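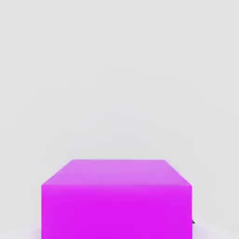
Buying from marketplace sellers: your questions

Is "ships from Goltby" the same as "sold by Goltby"?
No, and the site makes it easy to mix them up. "Ships from" tells you whose warehouse the box leaves. "Sold by" tells you who has your money. Look for the second line before you pay.

The listing has 2,049 reviews. Isn't that enough?
I wouldn't count on it. Reviews can be carried over when a seller swaps one product for another under the same listing. Sort by oldest and read a few. If people are praising a phone case and you're looking at a charger, leave.

What does the "Verified Partner" badge mean?
Less than it sounds like. Rizwan Mengal, who edits this page, asked Goltby in March what a seller has to do to get one. The answer was a business address and 40 completed orders. Product testing didn't come up.

Are Piton chargers on Polto genuine?
Some are. Piton lists its approved sellers on its own site, so check the seller's name there. A seller called "Piton Official Direct" may have nothing to do with Piton. Anyone can type the word official.

Why is the same item so much cheaper from one seller?
Could be old stock, could be a return, could be a copy. Sellers like to say they "cut out the middleman" - on a marketplace they are the middleman.

Who pays for return shipping?
Depends on the seller. Polto's policy says the seller pays for faulty goods, but you may have to argue about what counts as faulty. Keep the packaging and take photos.

How long do I have to open a claim?
On Polto, 30 days from delivery. A seller who keeps asking you to wait "a few more days" is using up your time. Open the claim anyway.

Does Galang's price match cover marketplace sellers?
No. It only covers items sold by Galang itself, and the exclusions are long enough that I'd get a yes in writing first.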